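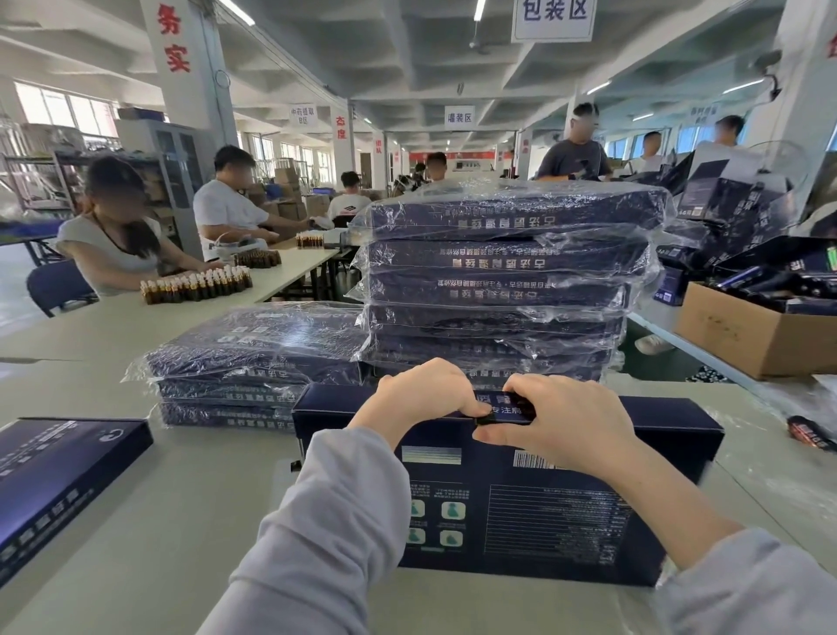
Hi! I bake too much, and I finally typed up my recipe cards so they'd stop living in a flour-covered binder. Everything in this folder is a cookie, a bar or a frosting, and every card has been baked in my own kitchen at least 2 times (the lemon bars a lot more than that, sorry to my neighbors).

## What's in here

- `cookies/` — drop, rolled and sliced cookies
- `bars/` — anything you cut up in the pan
- `frosting/` — icings, glazes, and one very sticky caramel
- `notes.md` — my ramblings about butter

## How to read a card

Each card is a plain text file with the same fields:

| Field | Meaning |
|---|---|
| `makes` | number of cookies, normal size |
| `oven` | Celsius, no fan |
| `flour_g` | all-purpose, weighed |
| `chill` | hours in the fridge, 0 if none |
| `from` | who gave it to me |

So the Drirnberg spice cookies say `makes: 12`, `oven: 180`, and `chill: 2`. Please do the chill! I skipped it one Wednesday night and got a single enormous cookie the shape of the pan (still ate it).

For cups, I'd honor the grams if you can. My flour scoop is heavy-handed and yours probably isn't. The big holiday batch takes 400 grams of flour, and a little extra makes it crumbly when you roll it out.

## Where they came from

Charalambos Moschos gave me the honey and walnut ones, along with a long talk about not burning the honey. The cards marked `Alexiou` are from a handwritten notebook, and I've guessed at a few oven temperatures there — look for `guess: yes`. `Stokholm` means the cardamom set, which I've cut back on sugar.

## Fixes and additions

Found a typo? Send me the card name and the line. New recipes are very welcome too, as long as you've baked them yourself and can tell me how many they make.

## Still to do

- retest the peanut butter bars with less salt
- add the Hellico almond rounds
- type up the gingerbread card, if I can read my own writing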